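Stillwood supporters' board – Matchday and Ground
Topic: Naming the new east stand
Last updated: June

V_Ahuja
Members are invited to comment on the proposal to name the east stand after Alexiou, who made 31 appearances for the club and later ran the youth side. The board will accept names until the end of the month.
Regards, Vikas Ahuja

pistgate_end
I respectfully oppose the proposal. Thirty-one appearances is a modest record, and the stand has been known as the Pistgate side for as long as I have attended. 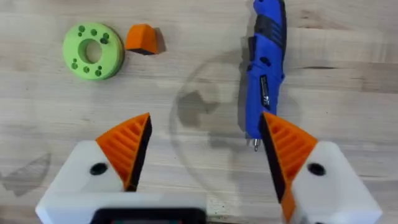

I would add that new signs cost money, and the club has yet to repair the turnstiles.

row1049
The previous poster overlooks the youth side. Two of the players who started at Stimlow last season came through under Alexiou. That record should carry weight.

pistgate_end
I do not dispute the service given. A plaque would recognize it properly – a stand is another matter.

stimlow_exile
May I ask whether the capacity is still set at 1000? The earlier notice gave 1049.

V_Ahuja
The figure is 1049, including the terrace. The suggestion of a plaque has been recorded and will be put to the board with the others.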